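Zuletzt aktualisiert: 2018-09-12

Neues vom Lalto: Er lässt nicht los

Ihr Lieben, diesmal muss ich leider von einer Panne erzählen! Beim Kissenaufräumen ist uns der Lalto hängen geblieben. Der linke Greifer meldete »offen«, hielt aber munter weiter fest, und der rechte Arm wollte schon zur Ablage – das Kissen wurde lang und länger, bis ich auf den Stopp gehauen habe. Nach fast 200 sauberen Durchgängen, ich war so stolz …

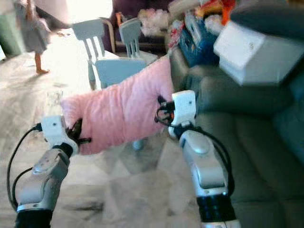
Zwei Arme, ein rosa Kissen: der Lalto im Wohnzimmer.

Im Protokoll stand Fehler 43, also Greiferstellung unklar. Nouri, von denen die Steuerung kommt, tippt auf einen Wackelkontakt im Kabel und schickt uns 2 neue. Bis die drin sind, fährt der Lalto nur mit halbem Tempo, und eine Hand bleibt am Stopp. Wer in Kosville auch einen betreibt: Schaut bitte mal nach der 43!

Mit dem Absenden der Newsletter-Anmeldung stimmst du unseren Datenschutzhinweisen zu. Abmelden geht jederzeit.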